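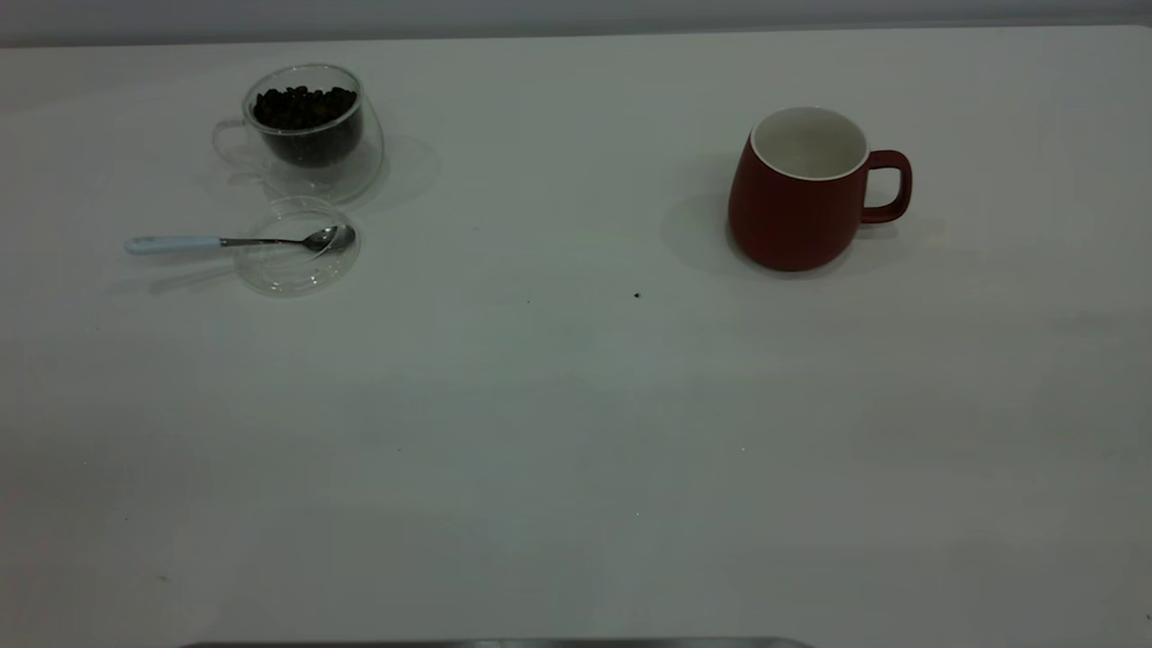
Start layout for the bean-scoop task: glass cup, saucer and spoon on the left, red mug on the right.

Section 4. Teaching the perception node your table

If you've made it through Section 3, your camera is talking to Etside and you have a live view in the browser. Good! Now we get to my favorite bit, where the software learns which pixels are cup and which are table. I've used this same layout since the first Linditz release, mostly because clear glass on a white top is mean to depth sensors, and if your settings survive it they'll survive most kitchens.

Before you start: park the arm out of view. The background step saves whatever it sees as "table," and an arm saved as table is an arm the planner will happily drive things through.

1. Clear everything off the table and click Capture Background. Etside grabs 15 pictures and averages them. Keep your hands back until the bar goes green.

2. Put out your objects. Copy my layout for the first run if you can, with the mug well apart from the glass. You can crowd them together later.

3. Click Segment. You should get a solid blob for the mug straight away. The glass cup usually comes up as a dark lump (that's the coffee beans) with nothing around it.

4. Select the lump and choose Grow to Rim. This looks for thin bright edges outside the blob and closes them into an outline. With a double-walled cup it may stop at the inner wall, so click it again until the outline sits on the outside of the glass. I've had to click three times on a bad day.

5. Do the same for the saucer, only start from the spoon, which is lying across it. Etside will want to merge the two. Say no, then draw a loose circle over the saucer's rim by hand. It doesn't have to be pretty.

6. Name each object. The names have to match your task file exactly, lower case, no spaces. I use beancup, saucer, spoon and mug.

Note: set Minimum Blob Size to 89 pixels to begin with. That's small enough to keep the spoon's thin metal neck and big enough to drop crumbs and specks. If you get a fifth object you can't explain, zoom in, and you'll probably find a speck on the table between the cup and the mug.

7. Open the Shadows tab. Soft gray shadows on a white top love to pass themselves off as objects, and the one to the left of the mug is a typical troublemaker. Drag the slider up until the shadow drops out of the mask, then back it off one notch.

Caution: don't push the shadow slider all the way. The shaded white inside of the red mug is the same sort of gray, and you'll punch a hole in the mug. The planner then thinks it can put a finger there.

8. Click Fit Handles. Each handle gets a little arrow showing which way it points. Check the glass one carefully. If the arrow is wrong, drag it around; the grasp planner (Aquino, Section 5) trusts that arrow completely.

9. Save the whole thing as a scene profile. Mine came out at 2,266 KB, and yours should be in the same neighborhood. If it's over 3,000 you've left the raw captures in, so untick Keep Raw and save again.

If the mask flickers in the live view, lock the camera's exposure and go back to step 1. You do have to redo the background, sorry. Brelholm camera mounts also sag a tiny bit as the clamp settles, so I give mine an hour before I capture anything.

Next: Section 5, Picking grasps with Aquino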